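Search this site
Enter keyword
Go

Print this page
E-mail this page

Zirkau Opens Phone Repair and Trade-In Counter in Harnstead

HARNSTEAD, 5 Jan 2025 - Zirkau, the used electronics retailer, will open a phone counter at its Harnstead store this week. Customers can bring in a working or broken smartphone, have it checked while they wait, and choose to repair it, trade it in or leave it for recycling.

The check is free and covers the screen, the buttons, the battery and the charging port. Staff turn the display up to full brightness to look for dim patches and lines, then go over the edges of the glass for chips. Customers receive a printed sheet with the results and a price for any repair. They are under no obligation to go ahead.
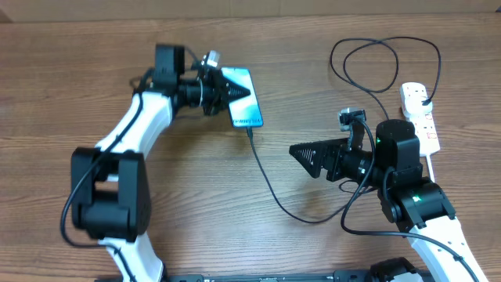 Phones should be charged before they are brought in, and owners should know their passcode. Cases and screen protectors need to come off for the check. Anyone trading in a phone will be asked to sign out of all accounts and erase it at the counter before payment is made.

"People keep old phones in a drawer for years and then can't find the charger," said Vusumuzi Mabaso, who manages the Harnstead store. "We have most of the older cables here. Bring the phone in and we'll tell you what's wrong with it and what it would cost."

Zirkau took in 1,903 phones last year at its Cemgate store, where the counter was first offered. Most screen repairs there were finished within 2 days. Repairs at Harnstead start at $40 and carry a warranty of 140 days on parts and labor. Water damage is not covered.

The company plans to add tablets to the service in April. A third counter is planned for the Wihongi shopping center, with an opening date to be set later.

No appointment is needed for the free check. Repairs left after 4 p.m. will be logged the next working day. Trade-in customers must be 18 or older and show photo ID.

Print this page
E-mail this page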